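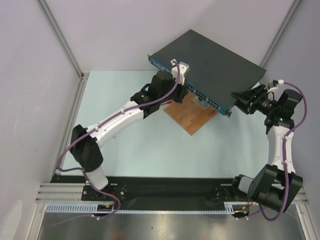
Rack Gear Up Close

Old network hardware is wonderful to look at once it's out of the rack, and I could happily stare at it all afternoon! This gallery is all about the shapes and finishes that normally sit hidden in a closet — the ports, the brackets, the vents.

Dark gray on top and teal-blue across the front, with a row of Ethernet ports along it. I love that color, and the little metal mounting ear at the end is a treat too.
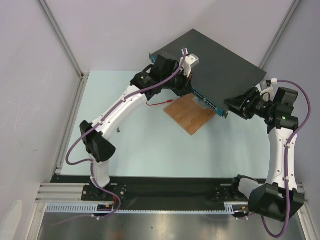 Fans and Brackets

Fan grilles might be my favorite part of any metal box. Concentric rings, four spokes, a solid disc in the middle — somebody drew that with real care.

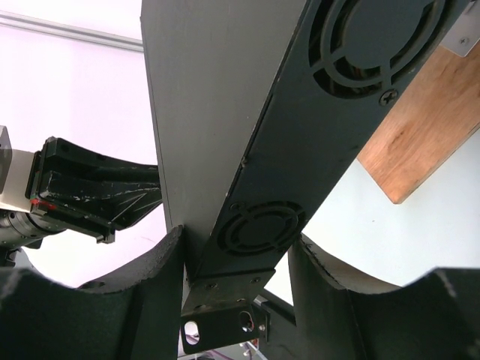 Mounting brackets come a close second, especially scuffed ones where lighter metal shows through the dark finish. More in October's gallery, which has 240 pictures.

Gallery by Quentin Tessier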